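Westley Countertop Compost Bin, Small: Review After Two Seasons

Posted January 3, 2022

I bought the Westley bin in May to replace a plastic ice cream tub that had been sitting next to my sink for years. It is a steel pail with a hinged lid, a carry handle and a charcoal filter that sits in a plastic ring under the lid. I paid full price for it at Saltura, the housewares store near my office.

The bin weighs 1,020 grams empty on my kitchen scale. That is heavier than it looks in the store photos, and I count it as a good thing. The old tub slid across the counter every time I scraped a plate into it. The Westley stays put.

The opening is wide enough for a dinner plate tilted on its side. The lid stays up on its own if you push it all the way back. If you only push it most of the way, it drops on your wrist. After the first week I stopped making that mistake, but guests still do it.

Smell is the main reason people buy a bin with a filter, so I paid attention to that. With the supplied filter in place I could go up to 5 days in cool weather before I noticed anything with the lid shut. In August it was half that. Onion skins and melon rinds are the worst of it, and no filter I have tried does much about melon.

Most of what went in over the summer came from the garden: bean ends, lettuce that had bolted, squash stems and split tomatoes. I grow a slicing variety called Ginting, which sets heavily and ripens late, so there are always plenty of hard green ones left when the nights turn cold. The sound ones get fried or made into relish. The rest go in the pail.
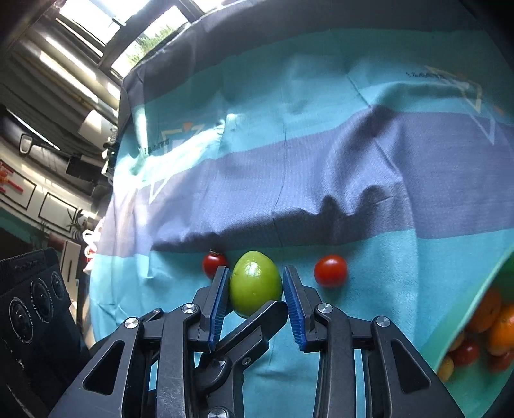 A green tomato between the gripper's blue fingers.

Cleaning is easy for the pail itself. The inside is smooth with a rounded bottom, and it goes through the dishwasher without trouble. The lid is a different story. Food gets into the channel around the filter ring, and the ring has to be pried out with a butter knife. I wish Westley had put a tab on it.

Replacement filters come in packs of 2 and are overpriced. I have been using Tirnine filters, cut down with scissors, and they work just as well. They are a little thicker, so the ring takes a firm push to seat.

There is one small rust spot where the handle meets the rim. It showed up in the fall and has not spread. The finish is otherwise fine — no dents, no peeling.

I would buy it again, though I would wait for a sale. If you cook for more than three people, get the large size.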